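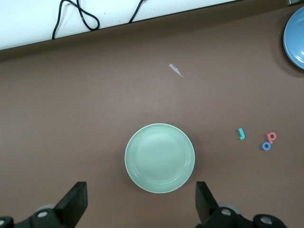 I've had the Zullent two-arm tabletop kit on trial for most of a month now, and since a few of you were kind enough to talk me through picking one, it seems only fair to come back and tell you how it's going. I'm paying almost 300 a month for the lease through Ondier, with the wrist cameras included, and what I wanted to find out was whether it could tidy small light stuff off a table without me hovering over it. The plates have gone better than I dared hope. With the fingers spread as wide as they are around that green one, there's plenty of room to line up on a rim, and my grab rate there is good. The foam letters are another story! A letter with bare table around it, like the teal j, is usually fine, but a close pair like the pink p and the blue o makes me nervous every time, because those flat fingers tend to bring the neighbor along for the ride. So my question, before I sign for the longer term: is there a better fingertip for this, or do I need to change how I'm approaching the pickups?

Benito Casado
14/07/2026

gearmitten
Nice write-up, Benito, thank you for coming back to us. I had the same kit on lease until May and I liked it a lot, but I'd call the stock fingers the weak spot. Ask Ondier for the narrow Kinoshita tips. They go on with 2 screws a side and you redo the calibration afterward, which takes a cup of coffee and a bit of patience. Small foam and rubber bits got much easier for me after that.

plumb_and_level
I'm going to disagree a little, in a friendly way. The Kinoshita tips are lovely on letters and miserable on plates - less contact, so a glazed rim can swivel on you. If plates are half the job, I'd keep the flat fingers and teach the arm to nudge a close pair apart first. It's slower, sure, but you aren't swapping tips in the middle of a run, and you keep the part of the setup that already works for you.

gearmitten
Fair point on the plates, and I should have said mine were all plastic. I still wouldn't want to nudge foam around all day, though. It skids farther than you expect and then you're chasing it.

Benito Casado
You're both making sense, which doesn't help me at all, haha. Most of my tables end up more like the next one, with the letters over to one side and well spaced, so maybe I'm fretting too much about the pairs. I'd still like to hear from anyone who has run a mix with a white plate on a gray table. Finding the edge is my other headache there, and I don't know whether to blame the camera or my lighting. 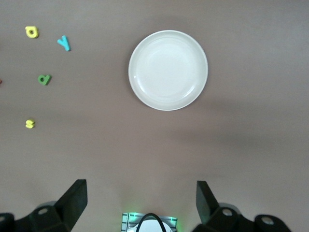

Fulgencio Iglesias
I'd look at the lighting before spending anything on tips. My Zullent did far better with white plates once I moved the lamp lower and off to one side, so the rim had some shadow to it. The camera has been perfectly good to me since then. As for the lease, ask Ondier to extend the trial before you commit to anything longer. They gave me 4 more weeks when I wrote and explained what I was still testing, and they were very pleasant about it.

plumb_and_level
Seconding the lamp. Turn off auto exposure too, if your version lets you.

ninepins
Has anybody here tried the Ninidetti add-on for planning the order of pickups? I looked at it for the very thing Benito is describing, clearing the easy pieces first and leaving the pairs for last, but the price put me off.

gearmitten
I tried it for a while. It did what it said, but I got much the same result by sorting the pickups myself, so I let it lapse.

Benito Casado
Thank you all so much, I have plenty to try now. I'm going to move the lamp tonight and write to Ondier about more trial time in the morning, and I'll ask them for a loan of the narrow tips while I'm at it. Sorry, plumb, I have to see it for myself!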